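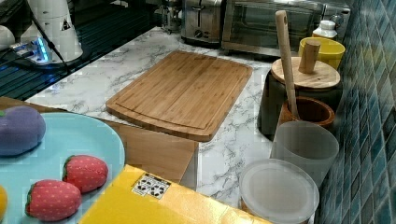 Cutting board, toy strawberries, Saturday.

Finished the Prikora poll over coffee and I don't believe half of it. They asked people whether a celebrity endorsement had ever changed their vote, and of course nearly everyone said no. Who says yes to that? I wouldn't, and I once bought boots because a man on a talk show had them.

The trade newsletters ran it anyway. Kirsten Wong sent me two write-ups before 9, both with the same headline, both treating it as proof that famous people don't matter. Last June those same newsletters told us that one podcast host could swing a Senate race. I went back and looked. No correction, no mention, same byline on one of them.

What bothers me more is the list of names. Prikora gave people 60 entertainers and asked which ones they'd heard of. Clifford says they slipped in a fake one as a check, which is good practice, but the fake isn't in the published tables. I'd like to know how many people claimed to be fans. Wrote to ask. Got an auto-reply with a link to buy the full report for $119. No.

Roxana Ñahui thinks I'm being unfair and that a flawed survey beats columnists guessing. Maybe. She also thinks late-night hosts still have pull, and we went back and forth on that until her lunch was over. My view is that the audience already agreed with the host before they sat down — you can't convert people who came to clap. She said my view is also a guess. Fair enough.

Clifford wants 100 lines on it for Monday. I'll give him the question wording, in full, and the missing table. He'll want a stronger opening than that and I don't have one yet. Must reply to Kirsten and ask where she got the second write-up.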